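I met the head of the Seltora trade guild at the Ferkdale depot, over very strong coffee. "We've got 884 members now, mostly builders' merchants," she told me, "and I still get asked if there's a handshake!" (There isn't – I checked.) She joined 30 years ago, when she was selling pipe fittings in Mornumach, and she still loves the spring dinner. Last year it raised $2,507 for apprentices.

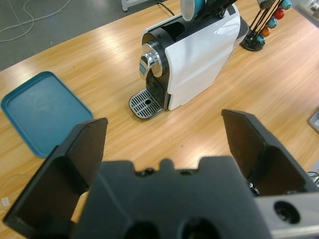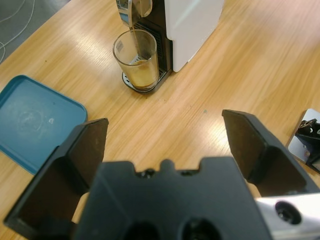
So how does a small wholesaler get in? "Find two members who'll sign your form, then come eat with us in August," she said, and poured me another cup.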